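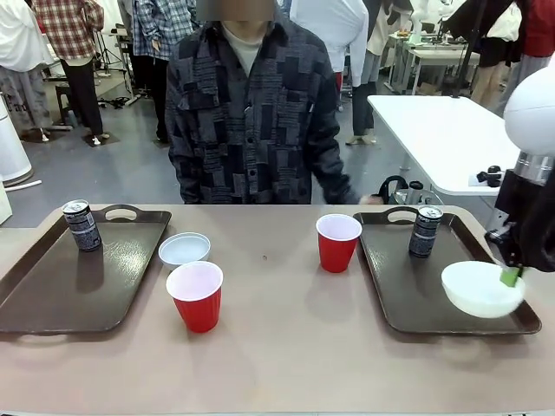 Trorico serving trays, dark brown, set of 2: review after eight months

I bought these in October to replace a pair of cane trays that had started to shed. Since then they have been used most days, for breakfast, for drinks outside, for carrying dinner to the lounge when there is something on, and for a few bigger lunches where the trays did most of the running between the kitchen and the table. That is long enough to have an opinion.

I paid $38 for the pair at the homewares shop in Lenutdale. They are sold as a set only. I asked about buying a third and was told it would have to be another set, so a friend took the fourth one off me and I now own three. Two live on the bench beside the kettle and the other is in the cupboard above the fridge.

What they are

A plain rectangular tray with a raised rim all the way round and oval cutouts to use as handles. The colour is a very dark brown, close to black in the evening. The surface is glossy, and glossy enough that you can see a reflection of whatever is standing on it. If you like a matt finish, stop reading and buy something else, as the shine is the first thing anybody notices about them.

The label does not say what they are made of. It says wipe clean, do not microwave, do not use as a chopping board. I have kept to all three.

Size

Each one holds dinner for one person comfortably: a dinner bowl, a smaller bowl for salad or bread, a can or a cup, and cutlery down one side. Two people's dinner on one tray is a squeeze and you end up with a cup parked against the rim. For breakfast I can get two mugs, two bowls and the milk on with room to spare.

They fit side by side on our dining table with bare table left between them, which is how we usually set up when it's just the two of us. Each person has a tray, and anything shared goes in the gap. Cups tend to end up in the gap too. I had thought the cups would stay on the trays but people put a cup where their hand is.

One thing to measure before you buy is your cupboard. The trays are longer than my old ones and would not go in the slot beside the oven where I had planned to keep them. They will stand on edge behind the toaster, but then you knock them over getting to the power point.

The rim

The rim is high enough to stop a can or a bowl from sliding off when you tip the tray a bit going through a door. I have had one proper spill, most of a cup of tea, and the tray kept all of it. I walked it back to the sink and poured it out at the corner. With the cane trays that would have been on the carpet.

The inside corners are rounded, so crumbs come out with a cloth. The cane trays needed a brush.

The disadvantage of a raised rim is that you can't slide a plate off the side. You have to lift things over. My mother has arthritis in both hands and she found this annoying with a full soup bowl. She now has her soup put straight on the table and uses the tray for the rest.

The handles

The cutouts are a decent size. I can get four fingers through and so can my husband, who has large hands. The edges have been smoothed properly and there is nothing sharp on any of the three trays I kept. The one my friend took had a slight rough patch on one handle that she rubbed down with fine sandpaper.

With a heavy load you feel the edge of the cutout across your fingers after a while. From the kitchen to the back deck is fine. I wouldn't want to stand and talk to somebody with a full tray in my hands.

The cutouts are also handy for hanging. Gunvor Hägglund, who has the unit next door and bought the same set after seeing mine, hangs hers from two hooks on the side of the pantry. I may copy that.

Slipping

This is my main complaint. A glossy tray is a slippery tray. Dry bowls are all right. A bowl with a wet base will move if the tray is not held level, and a cold can that has been out of the fridge for a few minutes leaves a ring of water and will then skate. Tall cans are the worst, being narrow at the bottom with the weight high up.

I have tried a few fixes:

A folded tea towel across the middle. Works, looks untidy, and has to be washed.

Paper serviettes under the cans only. Works once, then they go soggy and stick to the surface.

A cut piece of the rubbery mesh sold for lining drawers. Works very well. I bought a roll made by Grirkonik and cut a rectangle for each tray. It hides most of the shine, so I take it out when we have visitors and just carry things more carefully.

Putting the drinks toward the back of the tray, away from where hands are reaching, helps as well. Most of our near misses have been elbows.

The underside is better. There is a slight texture to it and the tray stays put on the table. It also stays put on the lounge arm, though I don't leave it there with anything hot.

Cleaning and marks

Wipe with a damp cloth, then dry with a different one. You do need the second cloth. If they are left to air dry you get water spots, and on a dark glossy surface you see every one of them. Fingerprints are the same. They are clean in a hygienic sense after ten seconds, but they only look clean after another thirty.

Grease comes off with a drop of detergent. Beetroot came off. Turmeric left a yellow edge on my old trays, and on these there is nothing to see, though with a colour this dark it would be hard to tell.

Scratches do show. After eight months the tray we use most has a patch of fine scratches in the centre where bowls have been dragged. You see them when the light is low across the table and not much otherwise. The third tray, which comes out less, still looks close to new. If you have stoneware with a rough unglazed foot, put something under it. The lighter bowls and plastic cups have done no damage that I can find.

I put one through the dishwasher by accident. It came out unharmed but I haven't repeated it.

Heat

I haven't put anything straight from the oven on them and wouldn't. Hot soup bowls and mugs of tea have left no rings. Shazia Minhas at the shop told me a customer brought one back with a cloudy circle from a saucepan. The shop didn't replace it, and I think that is fair enough.

Compared with the Jafri tray

I borrowed a Jafri tray from my sister for a couple of weeks before buying, so I can compare the two. The Jafri is a single tray with a matt surface and metal handles that stand up at the ends. It grips better, and you could carry cans on it all afternoon without thinking. It also hides fingerprints.

Against that, the upright handles mean you can't stack two of them flat, and they get in the way when you are eating from the tray. You keep hitting a handle with your wrist. The Trorico trays sit one inside another with very little height, and once they're on the table there is nothing sticking up. For carrying I would take the Jafri. For eating off, I prefer these.

The price is also different. My sister paid more for her one tray than I did for my pair.

How they look

White bowls look very good on them. Plain white on dark brown is neat without any effort, and our everyday bowls, which are nothing special and don't all match in size, look like a set. Red cups look cheerful. Black cans are fairly smart on them but do disappear a bit in poor light, and I have reached for one and got the side of it instead of the top. On a pale table the trays stand out strongly. On a dark table I think you'd lose them.

They do look a bit like something from a café. My husband says motel. Neither of us minds.

What I'd change

A less slippery surface, or a mat in the box. A single tray for sale as well as the pair. And I would like it in a lighter colour, as dust shows on the ones we have within a day if they are left out.

Would I buy them again

Yes, at this price. If they went up much I would look harder at something matt. They suit people who eat at a table or on the lounge and want a tray that wipes down and stores flat. They don't suit anyone who carries a lot of cold drinks a long way, or who will be bothered by fingerprints.

Good: price, rim, stacking, comfortable handles for short trips, good under white crockery.

Not so good: slippery when wet, shows spots and fine scratches, pairs only.

I'll add a note if the finish gets worse. I expect the busiest tray to need retiring before the other two — the scratches are slowly spreading out from the middle — but it has a fair bit of use left in it.

Posted 6/5/25

Recent reviews
Grirkonik drawer liner, one roll, six drawers
Stacking plastic cups: which ones survived the caravan
A 600 ml jug that pours without dribbling
Shallow bowls or deep bowls for pasta
Folding side table for a small deck
Tea towels that dry things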